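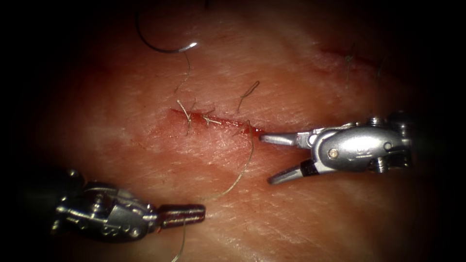
Three stitches along a short cut.

Paying for a Small Operation

Print this post | E-mail this post

I had a hernia repaired in March at the outpatient center in Eltham. The operation was routine and I don't have much to say about it. The paperwork took up a lot more of my spring than the hernia did, and a couple of readers who are facing the same thing asked me to write down how it went.

My plan is through Drurnero. It has a high deductible, which I picked four years ago when I was healthy and wanted the lower premium. I had read the summary page at the time and nothing after it. If you have a plan like mine, read the whole booklet before you call anyone. The part that mattered for me was on a page near the back, where it says that the surgeon, the facility and the anesthesia are three separate claims and can come from three separate companies.

I called the center first and asked for a written estimate. The woman in billing was polite and said it would take a few days. It took two weeks. The estimate came to $3,240 for my share, and she offered a discount on the facility portion if I paid before the date of surgery. I asked her to put that in writing too. She sent a one-line e-mail, and I printed it and put it in a folder.

My neighbor Wenceslao Xolalpa had his own repair done the year before at a hospital farther away and paid more. He told me to ask for the billing codes and then call the insurance company with the codes in hand. I wouldn't have thought of it. With the codes, the person at Drurnero could look up each claim and tell me what was covered. Without them, the first person I talked to had just read me the same summary page I already had at home.

I put the money together from savings and from selling the small trailer I wasn't using. I had been meaning to sell it anyway. I also moved our car insurance to monthly payments for the season, which costs a little more over the year but left enough in checking that I could stop looking at it every night.
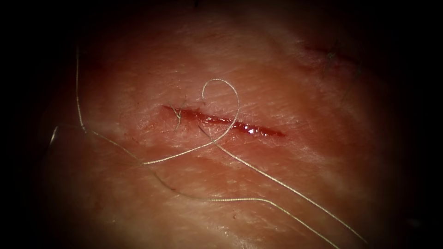
The bill I wasn't expecting

Five weeks after I got home, an envelope came from a company called Nam. I had never heard of it and nearly threw it out. It was the anesthesia group, and they wanted $616. My estimate had a line for anesthesia, so I assumed somebody had billed me twice.

They hadn't, quite. The claim had been sent to Drurnero with my old address on it, rejected, and then passed on to me as if I had no coverage. Fixing it took three phone calls. On the first one I was told to call the center. The center told me to call Nam. The second person at Nam found the address problem in a minute or so and sent the claim through again while I was on the line.

I keep a sheet of paper by the phone now with the time of each call, the name I was given and what the person said they would do. It helped on the third call, when I could tell them what I had been told on the second.
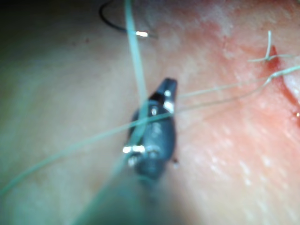 The corrected statement took another month to show up, and in the meantime Nam mailed me a past due notice. I called again and they put a hold on the account. I would ask for a hold right away if I had it to do over.

As for getting around, I was told no lifting for a while and I mostly listened. I slept in the Cotow recliner we bought for my mother-in-law. My wife carried the groceries and the dog food. I was back at my desk in 8 days and I went back to mowing a good deal later than that, after the follow-up visit. The grass was over a foot high by the back fence and I had to do it in two passes.

I changed my plan at the next enrollment. The premium is higher. The folder is in the file cabinet under H, and I am keeping it there until the tax return is done.

Print this post | E-mail this post

Recent posts
Selling a Trailer Without a Title
What We Paid for Propane Last Winter
The Back Fence, Part Two
Switching Banks After Twenty Years

Contact | Copyright, all rights reserved | Back to top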